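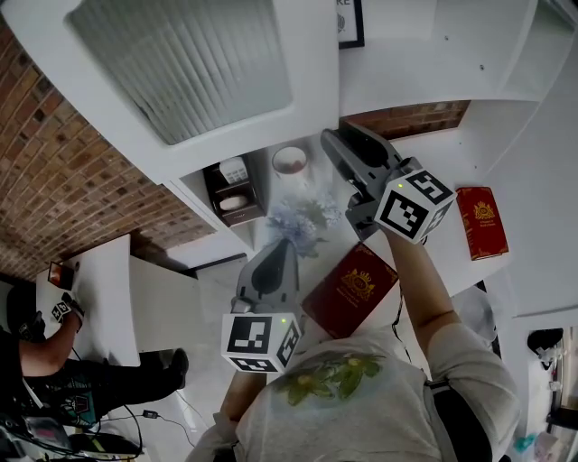

Unidade 6 – Superfícies de apoio e armários abertos

Apontamentos da aula de Organização de Espaços Domésticos, curso Pangate, turma de domingo. Texto de Corina Văduva, com correções de Sebastian Tudose.

Na unidade anterior tratámos das gavetas e do interior dos armários fechados. Passamos agora ao que fica à vista: tampos de mesa, prateleiras sem porta e nichos.

1. O tampo

Uma superfície branca mostra tudo o que se pousa nela. Dois livros vermelhos com emblema dourado bastam para puxar o olhar, e o tom mais escuro de um deles só se nota quando estão próximos. Neste caso um está ao alto e o outro na diagonal. Para o exercício, escolham uma das posições e mantenham-na nos dois.

As flores artificiais azul-claras ficam a meio do tampo. O recipiente redondo de vidro e a caixa-tabuleiro de madeira escura estão mais atrás. Regra de trabalho: as peças baixas ficam à frente e as altas atrás, salvo quando a mesa é vista dos dois lados. Quem tiver mesa encostada à parede pode ignorar a exceção.

Peças pequenas pousadas em cima de outras contam como peças separadas. Ou entram no tabuleiro ou saem da mesa.

2. O fundo

Tijolo vermelho e mobiliário branco fazem um contraste forte. O tijolo já tem desenho próprio, e por isso convém deixar livres as zonas em que aparece entre os móveis. Um quadro de moldura preta aguenta-se bem neste conjunto. Dois já pedem medição e alinhamento pelo topo.

Ciobanu, no caderno de apoio (p. 30), aconselha a repetir no tampo uma cor da parede. Os livros vermelhos cumprem essa função.

3. Portas de vidro e nichos

O vidro fosco canelado esconde o contorno das coisas e deixa passar alguma cor. Serve para loiça desirmanada. Nas prateleiras abertas ao lado não há essa proteção, e o que lá se põe tem de estar arrumado todos os dias.

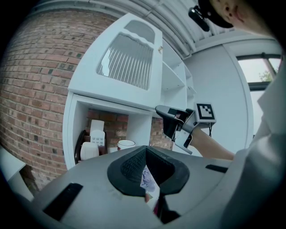

Fig. 2 – Armário branco com porta de vidro, prateleiras e nicho aberto.

O nicho inferior reúne uma caixa branca sobre um aparelho branco com botões, um recipiente à frente, um suporte castanho-escuro atrás e uma caneca à direita. Pontos a discutir no grupo:

– Aparelhos com botões: deixar a frente desimpedida. Não empilhar nada sobre grelhas de ventilação, se as houver.
– Canecas: do lado da mão que as usa, afastadas da borda.
– Fundo do nicho: onde se vê o tijolo, limpar primeiro com escova seca. O pano húmido arrasta o pó para as juntas.

O puxador pequeno de latão limpa-se com pano macio, sem abrasivo. O produto Stornon da lista de materiais não é para metal.

4. Trabalho para a próxima aula

Escolher um tampo e um nicho em casa. Esvaziar, limpar e voltar a colocar apenas o que se usa durante a semana. Desenhar a planta antes e depois, com as medidas em centímetros. Entregar na sala 619 ou deixar no cacifo Hostavbridge até ao início da aula. O relatório não deve passar dos 2000 caracteres – as legendas dos desenhos não entram na conta.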